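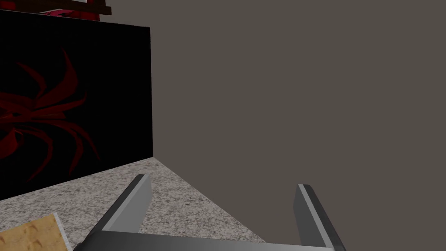

Feb 16, 2021. Dye bench, Drundley workshop

Well, the second walnut bath is finally strained and I'm so pleased with it that I'm writing this up before I've even washed my hands (sorry about the page corners). The husks had been soaking since the start of February and smelled like it. I ended up straining twice, once through the old muslin and once through the finer cloth, and there was still grit at the bottom of the bucket.

Wool went in at 40 degrees and I brought it up slowly to 70, then held it there for over 3 hours. Last time I rushed the heating and the Gilance yarn felted along one side of the skein, which still hurts to think about. No felting today! The Jafri yarn took the color faster, as it always seems to, and came out a deep, slightly reddish brown that I'd love to see as a blanket border. The Gilance is paler and more like milky tea. Both are hanging by the back window, so please leave them be until they've dried all the way through.

I kept the bath. It's in the lidded pail under the sink and there should be plenty left in it for a lighter round. 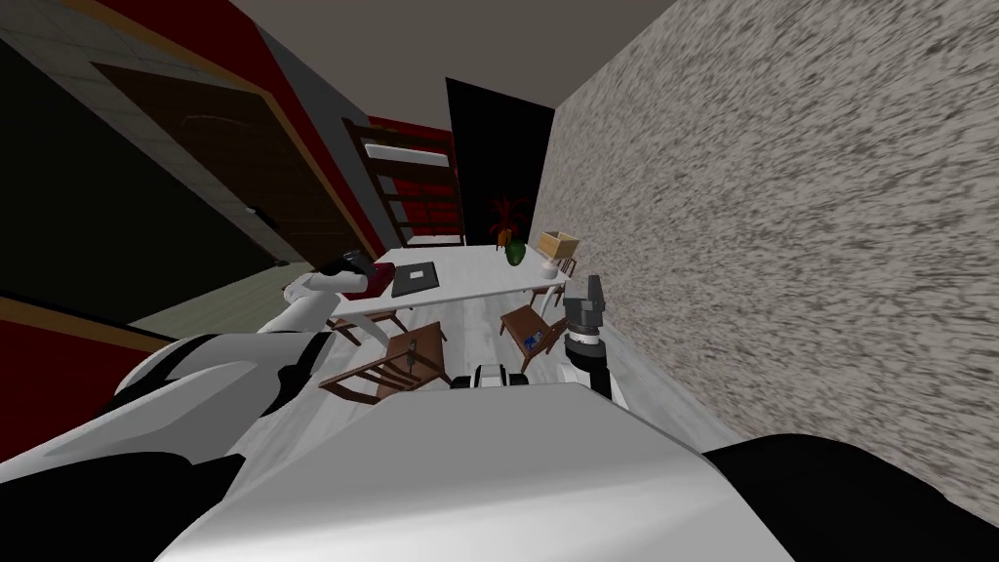

Still to do

- Dip 2 small skeins in the leftover bath, one with a little iron and one without.
- Wash a snippet of each yarn with the plain soap and pin it in here next to the unwashed one.
- Write to Inbridge about more alum. We're down to the bottom of the jar, and I'd like the same grade as before if they have it.
- Find the good thermometer. I used the kitchen one today and I don't quite trust it at the top end.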